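**July, notebook, sourdough and rye bench**

Back at it after lunch, 2:40 p.m. The rye starter has finally settled down and I'm so pleased with it! It smells like green apples, with none of that nail polish note we had all through the spring. Fed it 1:1:1 at nine this morning and it had doubled before noon. Chanida wants a jar of it for her own kitchen, so keep back a spoonful before the big mix.

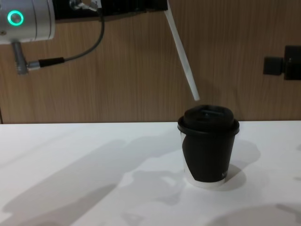
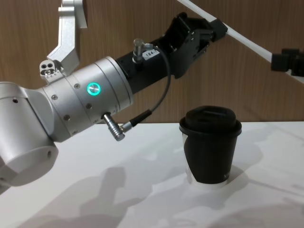
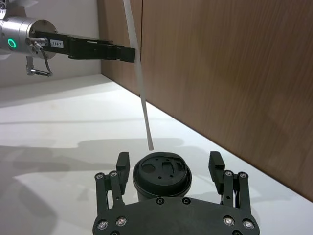

Why does the rye loaf go gummy in the middle when the crust is already dark?

Mostly starch breakdown. Rye flour carries a lot of amylase, and if the dough isn't sour enough going into the oven the enzyme keeps chewing up starch while the crumb heats through. More of the flour has to go in through the starter, and the loaf needs a longer bake at a lower heat.

So the plan for this batch, which I'm calling Trerbridge 6 because it's the sixth go at the loaf Dirk remembers from the Trerbridge market:

- 40% of the rye flour prefermented (was 25%)
- salt at 1.8%, same as before
- 54 g molasses for the whole batch, dark kind
- caraway toasted, then cracked in the mortar. Silvan ground it to powder last time and it took over everything
- water at 82%, held back a splash for the end of the mix

Mixed by hand with the wet scraper. Rye doesn't want kneading and I keep having to remind myself of that – it's closer to mixing mortar. Total dough came to 3066 g, which is a bit over what the three long pans like, so I made one small round with what was left. It's sitting in the banneton with a heavy dusting of flour and looks great already.

3:55 p.m. Surface starting to show pinholes. Faster than Trerbridge 5 by a good half hour. The new Saithong flour is thirsty and lively, both. Paweena thinks it's milled finer than the old Prelex sack and I agree, you can feel it between your fingers. If we stay with Saithong we should write the hydration up as its own number and stop borrowing the Prelex one.

4:30 p.m. Cracks across the top of the pans, little ones, like dry mud. In they go. 250 C for the first 15 minutes with steam, then down to 190 C for nearly an hour. I left the round in a bit less.

5:50 p.m. Out! Core temperature 98 C in the two pans I probed. Thump test sounds right but I don't trust it with rye. Wrapped in linen and NOT cutting until tomorrow. Surachet, this means you.

**Next morning**

Cut the first pan at nine, with everybody standing there. The crumb is so much better. Tight, moist, slices clean, and the knife came out with only a slight smear on it. There's still a narrow dense line along the bottom, maybe a quarter inch, so either I underproofed a touch or the pans want to sit lower in the oven. The sourness is lovely and comes late. Molasses could drop to 45 g, Dirk says the original wasn't sweet at all.

The round split on one side. Tastes the same, toasts better.

To do:

- order another sack of Saithong through Bestbridge before they change the price list
- try pans one shelf lower, change nothing else
- wrap one loaf and leave it until day four, I want to see where the flavor goes
- ask Silvan where the small mortar went
- Chanida's jar is in the fridge door, lid loose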